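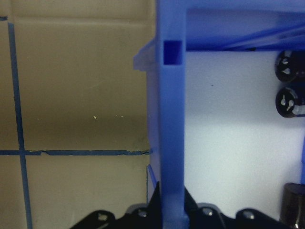 Blue tape on cardboard. How does it hold on?

Why does sticky tape stick?

Ask a grown-up and you'll probably hear "because it's got glue on it". Fine, but why does glue stick? Most people go quiet at that point. I don't think an answer that only swaps one word for another is much of an answer, so let's have a proper look.

The sticky stuff on tape is very thick and very slow. It behaves partly like a liquid and partly like a solid. When you press it down, it creeps into the tiny bumps and dips of whatever is underneath. Then it hangs on with small pulls between its molecules and the molecules of the surface. Each pull is feeble. There are a huge number of them, though, and together they're strong enough to hold up your painting.

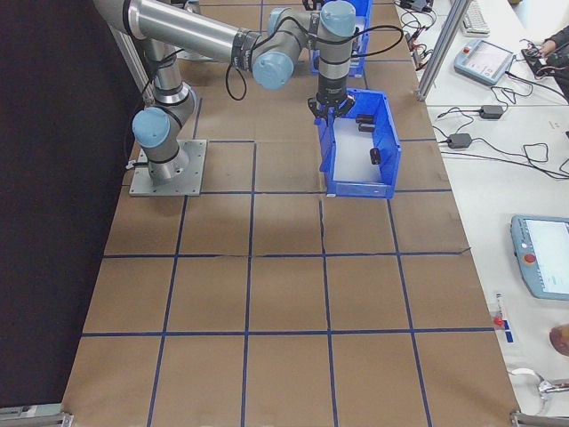

Why do you have to press tape down?
Pressing squashes the sticky layer into the bumps, so more of it touches the surface and there are more little pulls holding on.

Now for some things people say that you should be suspicious of. The packet of Jenunis tape in my kitchen says it "sticks to anything". Does it? Try it on a dusty shelf. It mostly sticks to the dust, and the dust comes away with it. Try a wet window too. My neighbour Trí Phan swears that tape works better if you lick it first. We tested that one morning in November, and the licked piece slid straight off. He still says we did it wrong.

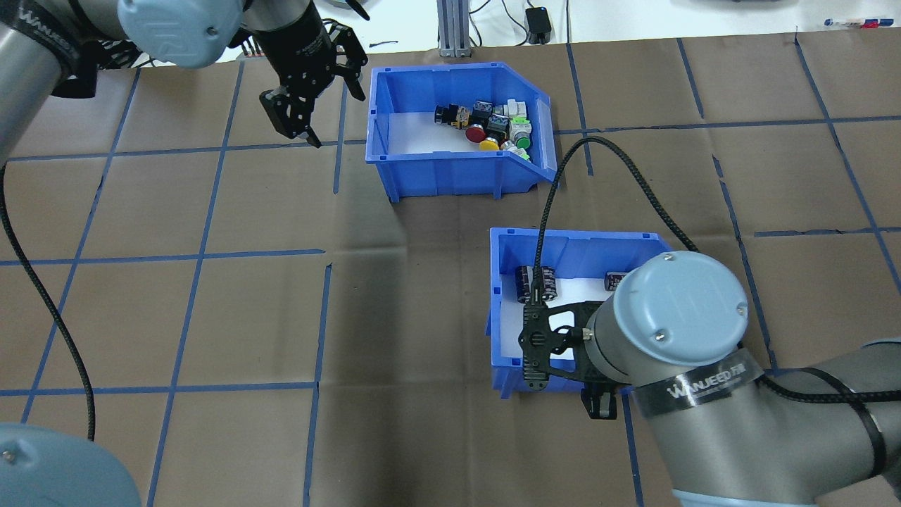
Coloured tape is handy when you want to mark things out, because you can see your lines and, with luck, peel them up afterwards. Peeling is where paper gets awkward. Its fibres are only tangled together, and if the glue grips them harder than they grip each other, the top layer rips away. Dark blue strips dividing brown paper into big rectangles look very neat, but I wouldn't believe anyone who promised they'd all come up without a mark. Pull slowly, fold the tape back low over itself, and you have a better chance — not a certain one.

Don't take my word for any of this. Stick one strip on a clean plate and another on a floury one, then pull them both off.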